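Section 4: Adding a place and its rulers to your Torgate timeline

This is the part of Torgate most people get hooked on! Once your base map is loaded (Section 3), you can give any town, island or province its own strip of history and watch the borders change as you drag the slider.

Before you start, have your dates to hand. A school history book will do nicely, or your own notes.

1. Open your project and choose Places, then New Place.

2. Type the name as it is used today. Older names go in the Former Names box, one to a line. You can enter them in any script, and Torgate will find the place whichever one you search for.

3. Pick a view. Standard shows one ruler at a time. Layered shows overlapping claims, and it's lovely for border country where two crowns both sent tax collectors.

4. Under Periods, click Add and enter the first and last year of each rule. You can have up to 100 periods for each place.

Note: a place can have the same ruler twice with a gap between. Enter these as 2 separate periods and give them the same colour - the slider will then show the break properly.
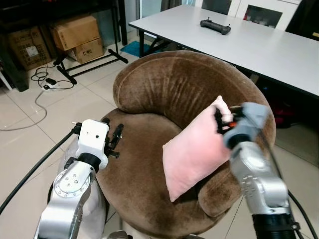 5. Link each change of rule to its cause. Click the join between two periods and choose Treaty, War, Sale, Inheritance or Other. If you choose Treaty, a box opens for the name and the year it was signed.

Caution: the year a treaty was signed and the year the land changed hands are often different. Torgate uses the handover year to draw the border, so please check which one your source gives.

6. Press Save Place, then drag the slider slowly from left to right. Watching your first border move is a real treat! 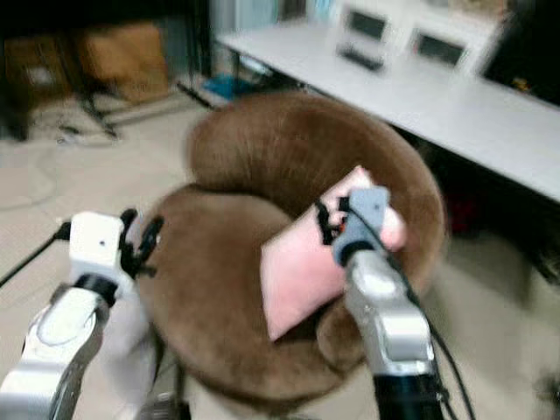 Nathalie Hendriks wrote in to say that her old port kept vanishing for 30 years in the middle of its strip, and that the cure was to fill the gap with a period marked Disputed. She now does this for every place on her map, and we've happily added the tip to the steps below.

7. If a place disappears as you drag, open Periods and look for missing years. Add a period there and set its ruler to Disputed or Unknown.

8. To bring in a ready-made list of rulers, choose Import and select a Prerkari file. Names arrive in the order they were saved, so sort them by year before you go any further. 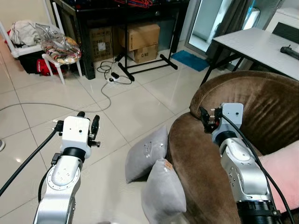
Caution: importing replaces any periods already entered for that place. Use Copy Place first if you want to keep them.

9. For calendars that changed partway through, tick Old Style beside the date. Torgate keeps what you typed and works out the modern date next to it.

Note: the Tomaszewski colour set has the clearest contrast for printing. You'll find it under View, then Colours.

Printing and sharing are covered in Section 5.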